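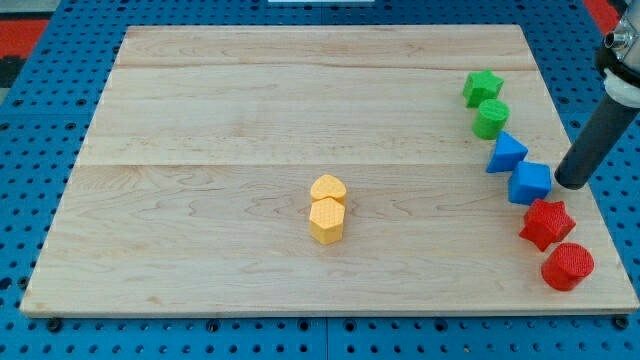
**Re: Sorting as a test of household readiness**

Rostam Arabzadeh disagreed with the opening position on the first page and wrote that sorting by color has very little to do with the work that people want done at home. A kitchen drawer, in his view, holds objects that share no color, no size and no common way of being held. He asked that members set out which chores they would consider finished by a machine, without a person standing by, before the thread went any further.

---

**prenside_ops** wrote:

I accept the request and will answer for the shop floor, where I have direct responsibility. Our packing room at Brastden handles small molded parts that are separated by color and then by shape before they are bagged. Pairing eight blocks on a flat board, two to a color, is close in kind to the first stage of that work. The parts do not roll far, they do not bend, and each one stands clear enough to be approached from the side or from above.

My position is that this class of chore can be assigned to a machine now, provided that three conditions are met:

- the work surface is fixed and does not shift between tasks;
- the parts are rigid and belong to a known set;
- a trained person is available to clear a stoppage.

I would not extend that statement to the home.

---

**Rostam Arabzadeh** wrote:

The third condition concedes most of my argument. If a trained person must be available, the chore has been moved from one employee to another. I would ask prenside_ops to state how often that person is called.

---

**prenside_ops** wrote:

That is a fair question. During our January trial we ran 1,979 parts through the cell and recorded 17 stoppages that required a person. Most involved two parts that were touching when the machine attempted to take one of them. The operator separated them by hand and restarted the cycle. The same operator was running a second station throughout, so I do not agree that the labor was simply moved.

---

**grelance_household** wrote:

I would like to return the discussion to the home, as the subject of this section is household readiness.

Two yellow blocks set one directly against the other, as on the board in the opening post, present the same difficulty that prenside_ops describes. A person slides a fingertip between them or pushes one aside and gives the matter no thought. For a machine it depends on the shape of the fingers, the room on either side, and whether pushing has been allowed for in its instructions. Toys in a playroom are nearly always touching. So are plates, socks, and cans in a cupboard.

I would therefore propose that any claim of household readiness include objects in contact as a matter of course.

---

**Ardalan Jalali** wrote:

I support the proposal in part. Contact between objects should be tested, and so should mixed shape. A star, a cylinder and a cube each offer the fingers something different, and a machine that handles all of them has shown more than one that handles cubes alone. I believe Mr. Arabzadeh undervalues this.

I would caution members against treating the home as a single standard. My mother's kitchen has one counter, and everything on it has a place. My own garage could not be put in order by a person in a full Sunday – I have tried. A machine that could return a child's blocks to a tray each evening would be of use in the first house and of very little use in the second.

---

**Rostam Arabzadeh** wrote:

I do not dispute the value of mixed shapes. I dispute the word "yet," which appears in the title of half the threads in this section and suggests that the remaining work is small. A block with flat sides on a level board is a courteous object. A wet dishcloth is not, and I have seen no result in this forum that leads from one to the other.

---

**prenside_ops** wrote:

On cloth I have no disagreement. We attempted to have the Shokri line fold polishing cloths last year and withdrew the request after 40 attempts. The cloths are folded by hand at present and I expect that to continue.

For rigid parts, I maintain the position stated above. The figures for the February run will be posted when the supervisor has signed them.

---

**grelance_household** wrote:

Would you be willing to record, in that run, which stoppages began with parts in contact and which did not? It would allow the two questions to be kept apart.

---

**prenside_ops** wrote:

Yes. The log sheet has a remarks column, and I will ask the evening shift to use it.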